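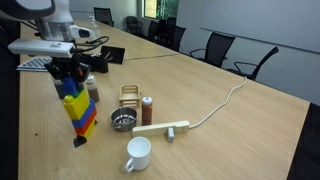 그림 2. 밝은색 목재 회의 탁자 위의 투명한 소스 용기와 장난감 침대.

3.2 공용 공간의 탁자 이용

조사 대상인 공유 사무실 Layug에서는 회의 탁자가 회의 이외의 용도로도 쓰였다. 12월 한 달간 작성된 이용 기록 300건을 용도별로 나누어 보면 식사와 간식이 가장 많았고, 개인 작업과 물품 보관이 그 뒤를 이었다. 회의로 분류된 기록은 전체의 20%에 그쳤다.

Rezaei의 분류에 따라 탁자 위의 물건을 '머무는 물건'과 '지나가는 물건'으로 구분하였다. 소스 용기나 장난감처럼 업무와 관련이 적은 물건(그림 2)은 어느 쪽에도 넣기 어려운 경우가 있어, 두 연구자가 따로 분류한 뒤 의견이 다른 항목만 다시 검토하였다.

면담에서 입주자들은 탁자를 치우는 책임이 누구에게 있는지 분명하지 않다고 답하였다. 예약제를 운영하는 Clotel에서는 이러한 응답이 적었다. 다만 두 곳은 면적과 입주 인원이 다르므로 그 차이를 예약제만의 영향으로 보기는 어렵다. 입주 기간에 따른 응답의 차이는 3.3절에서 다룬다.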